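# Unit 6: Public Statements by Advocacy Organizations

Course handout, Civic Communication and Public Policy
Prepared by Iolanda Rangel and Carter Bélanger

Students should read this handout before the May session and bring a marked copy of the assigned statement. Sections 6.1 through 6.4 will be covered in lecture. Section 6.5 describes the written exercise.

## 6.1 What counts as a public statement

A public statement is a short text in which an organization records its position on a matter of policy. It is issued in the name of the organization and is meant to be quoted. A statement differs from a press release, which announces an event or a decision, and from a policy brief, which sets out evidence at length for legislators and their staff. In practice the three overlap, and many groups publish all of them under the single heading "News."

Statements of this kind usually run to fewer than five hundred words. They are read by members, by reporters and by the officials they address, and each of these readers looks for something different. Members want to know whether the organization has spoken in keeping with its stated purpose. Reporters want a sentence they can use. Officials, or more often their aides, want to know what is being asked of them and by when.

## 6.2 The case used in this unit

The working case is the campaign over solitary confinement in the county jails served by the Ogola Corrections District. The district had permitted disciplinary isolation for up to 30 days at a time, with renewal at the discretion of the shift commander. A coalition of faith groups and legal aid offices, organized as the Jimamness Coalition, asked the district board to limit isolation to 5 days and to require a written review by medical staff before any renewal.

The coalition collected 3,079 signatures on its petition. Its founding chair, Obadia Temba, presented them to the board at the opening of the public comment period. The board's attorney, Tegan McAlister, replied that the existing rule was lawful and that the board would take the matter under advisement. Both texts are in the course packet.

Three features of the case make it useful for teaching:

1. The coalition issued two statements, four weeks apart, and the second corrects weaknesses in the first.
2. The officials concerned answered in writing, so students can see which points were taken up and which were passed over.
3. Coverage in the local paper, the Uvis Courier, quotes from both sides. The quoted sentences can be traced back to their sources.

Students should note that the first statement gives the number of signatures as "over 3,000," while the second gives the exact count. The change is small, but the attorney's reply had questioned the figure, and the coalition evidently decided that an exact number would be harder to dismiss.

## 6.3 Parts of a statement

**The opening sentence.** The opening names the organization, the action or policy at issue, and the position taken. All three should appear before the first period. In the coalition's first statement the position does not appear until the third paragraph, after a history of the jail building. The Courier's report did not quote from that statement until its final column.

**The grounds.** Grounds may be legal, moral or practical. A statement that rests on moral grounds alone can be powerful, particularly where the organization speaks for people with direct experience of the harm. It is also the easiest kind for an opponent to acknowledge and set aside. The second statement combines a moral claim with a reference to the district's own written standards – a choice that obliged the attorney to respond on the substance.

**The request.** A statement should ask for something that the body addressed has the power to grant. The coalition's first text called on the board to "end the use of cruelty in our jails." The second asked the board to amend one named section of the detention manual. Students often find the second request disappointing by comparison. They should consider which of the two could be put to a vote.

**Attribution.** Where a named officer is quoted, the quotation should add something the body of the text does not already say. Many organizational quotations repeat the opening in slightly warmer language, and editors cut them for that reason.

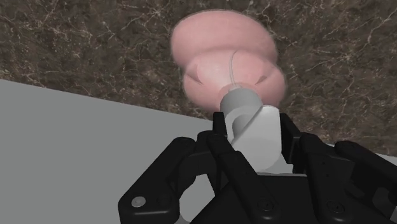 ## 6.4 Tone and the use of strong language

Words such as "condemn," "denounce" and "deplore" are common in this form of writing. They carry weight when they are used sparingly and when the conduct described is set out plainly beside them. Readers who regularly receive statements learn quickly which organizations condemn everything.

Osaze Iyamu, whose essay on petition campaigns is assigned for this unit, distinguishes between language addressed to an opponent and language addressed to supporters. He argues that a single text can rarely serve both, and that organizations should decide before drafting which reader comes first. His account of the Gulix housing petition (packet, second reading) shows a group that tried to address both and satisfied neither.

The following points should be observed in student drafts:

- Describe the practice before characterizing it. "Confinement alone in a cell for 22 hours a day" should come before "inhumane."
- Avoid attributing motives to officials unless the motives are on the record.
- Use the legal term where one exists, and define it once in everyday words.
- Do not compare the matter at hand to a well-known atrocity.
- Keep people who have been confined at the center of the text. Refer to them as people, and use names only with written consent.

There is some disagreement among instructors on the fourth point. Professor Bélanger permits historical comparison where the legal standard in question arose from the earlier event. Students in his section should confirm with him before submitting.

## 6.5 Written exercise

Each student will draft a statement of no more than 400 words on behalf of the Jimamness Coalition, dated as though issued on the morning after the attorney's reply. The statement must respond to at least one point in that reply and must contain one specific request. A cover note of one page should identify the intended first reader and explain two choices of wording.

Drafts will be exchanged in pairs during the session. Reviewers should mark the sentence a reporter would be most likely to quote, and the writer should say whether that is the sentence he or she would have chosen. Where the two differ, the revision should begin there.

Final versions are due at the department office by 4:00 p.m. on the last class day of May. Late work is governed by the policy in the syllabus. Questions about the exercise should be directed to Professor Rangel during office hours.

### Assigned reading

- Jimamness Coalition, first and second statements to the Ogola Corrections District board (packet)
- McAlister, letter of reply on behalf of the board (packet)
- Iyamu, essay on petition campaigns (packet; the section on signature counts is optional)
- Uvis Courier, two news reports on the public comment period (library reserve)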